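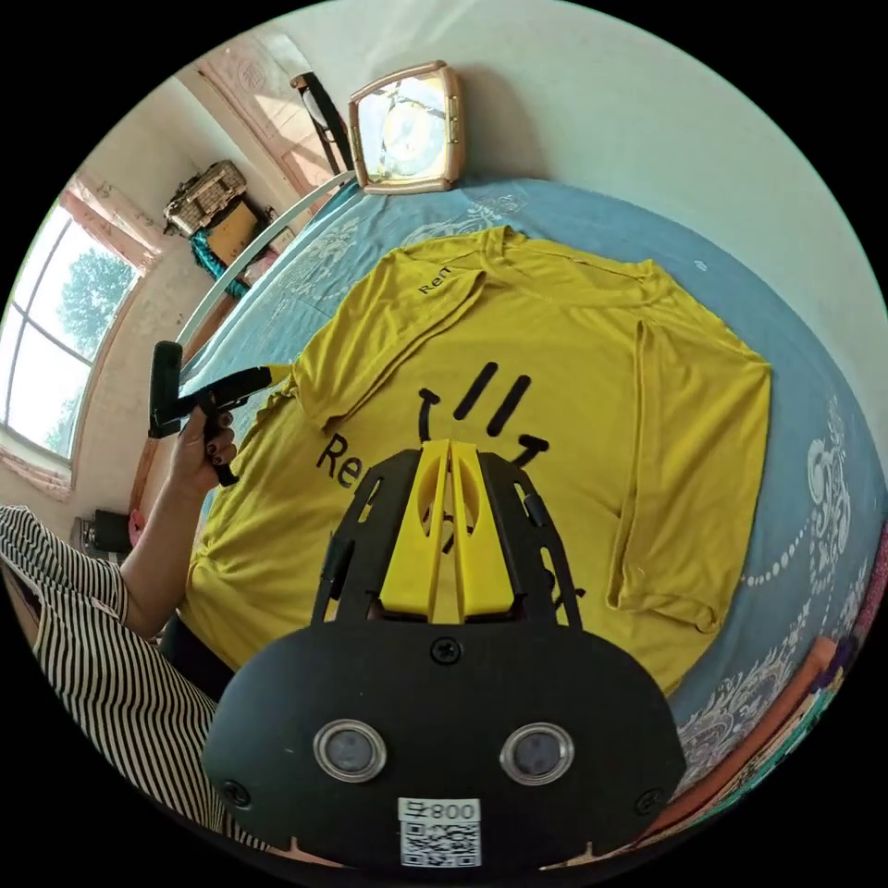
Abb. 1: Handgreifer mit gelben Fingern am T-Shirt, Ärmel rechts eingeschlagen.

Werkstattkurs Automatisierung, Teil 4: Handgeführte Greifer im Eigenbau
Skript zur Einheit »Textile Objekte«, Stand 04/10/2020

4.1 Einordnung

In Teil 3 wurde der Parallelgreifer Bilo mit starren Werkstücken betrieben. Position und Orientierung eines Quaders lassen sich mit sechs Werten angeben. Für ein Kleidungsstück gilt das nicht: Jede Falte fügt Freiheitsgrade hinzu, und der Zustand nach einem Griff hängt von Reibung, Gewebe und Unterlage ab. Das Falten eines T-Shirts ist deshalb eine anspruchsvolle Aufgabe, obwohl die Kräfte klein bleiben.

Der Kurs behandelt den Greifer zunächst ohne Arm. Er wird von Hand geführt, die Trajektorie wird aufgezeichnet und später auf den Tischarm Kaller übertragen. Die Übertragung ist Gegenstand von Teil 6.

4.2 Finger

Die Finger sollen sich unter Last leicht verformen und an der Spitze schmal auslaufen. In Abb. 1 sind sie konisch ausgeführt und mit ovalen Aussparungen versehen. Aussparungen sparen Material und verringern die Biegesteifigkeit; ihre Lage bestimmt, an welcher Stelle der Finger nachgibt. Für den eigenen Entwurf ist die Stegbreite neben der Aussparung der wichtigste Parameter. Zu schmale Stege brechen entlang der Druckschichten.

Beim Eigenbau sind folgende Punkte zu prüfen:
– Beide Spitzen treffen sich ohne seitlichen Versatz.
– Die Innenflächen sind entgratet. Grate ziehen Fäden aus Maschenware.
– Der Schließweg endet am mechanischen Anschlag, bevor der Antrieb in die Strombegrenzung geht.

Der Antrieb des Bilo wird über einen Sollwert von 0 bis 2972 angesteuert. Der volle Bereich wird nicht genutzt. Für dünne Baumwolle hat sich ein Schließwert von ungefähr 2345 bewährt; darüber steigt nur noch die Erwärmung.

4.3 Gehäusefront und Kennzeichnung

Die Front in Abb. 1 ist flach. Zwei kreisrunde Sensorfenster mit metallisch glänzender Einfassung liegen nebeneinander, ein Aufkleber mit QR-Code trägt darüber die Zahl 800. Für den Eigenbau gilt: Kennzeichnungen gehören auf eine ebene Fläche und dürfen kein Fenster überdecken. Wer mehrere Greifer parallel betreibt, trägt die Kennung in den Kopf jeder Aufzeichnung ein. Vertauschte Kalibrierdaten fallen sonst erst bei der Auswertung auf.

Schrauben der Frontplatte über Kreuz anziehen, bei drei Schrauben reihum in zwei Durchgängen. Verspannte Platten verschieben die Sensorachsen. Nach jedem Öffnen ist neu zu kalibrieren.

4.4 Unterlage

Eine weiche Unterlage gibt unter den Fingern nach. Das erleichtert das Untergreifen einer Stofflage, verschlechtert aber die Wiederholbarkeit in der Höhe. Auf einer harten Tischplatte ist es umgekehrt: Die Höhe ist reproduzierbar, dafür rutschen die Spitzen über das Gewebe, ohne es zu fassen. Gemusterte Unterlagen wie das Bettlaken in Abb. 1 erschweren zudem die Segmentierung, sofern sie nur auf Kanten beruht. Ein deutlicher Farbunterschied, hier Senfgelb gegen Hellblau, hilft bei der Trennung über den Farbton.

4.5 Ablauf beim Falten

1. Shirt flach auslegen, Halsausschnitt vom Bediener weg.
2. Ersten Ärmel einschlagen. Die Kante soll parallel zur Mittelachse verlaufen.
3. Stoff in der Mitte halten — nicht ziehen — und die zweite Seite nachführen.
4. Saum zum Ausschnitt legen, Greifer öffnen, senkrecht abheben.

Schritt 3 ist der kritische. Auf der noch nicht eingeschlagenen Seite staut sich der Stoff leicht zu Falten, wie links in der Abbildung. Eine Korrektur erfolgt durch kurzes Anheben am Saum und erneutes Ablegen. Glattstreichen mit geschlossenen Fingern ist zulässig, wird im Protokoll aber als eigener Griff geführt.

4.6 Aufzeichnung

Die Software Owen schreibt Fingeröffnung und Lage in eine gemeinsame Datei. Ein Durchgang wird auf 400 Stützstellen umgerechnet; kürzere Sequenzen werden nicht aufgefüllt, sie werden verworfen. Der Referenzsatz der Werkstatt Dratdale umfasst 231 Durchgänge und liegt im Kursverzeichnis unter »textil«.

4.7 Aufgaben bis zur nächsten Einheit

a) Fingerpaar mit eigener Aussparung konstruieren und drucken. Stegbreite im Protokoll angeben.
b) Schließwert für zwei verschiedene Gewebe ermitteln.
c) Ablauf nach 4.5 auf weicher und harter Unterlage durchführen und die Streuung der Greifhöhe vergleichen.

Abgabe als Textdatei mit Messtabelle. Die Kalibrierdatei ist beizulegen.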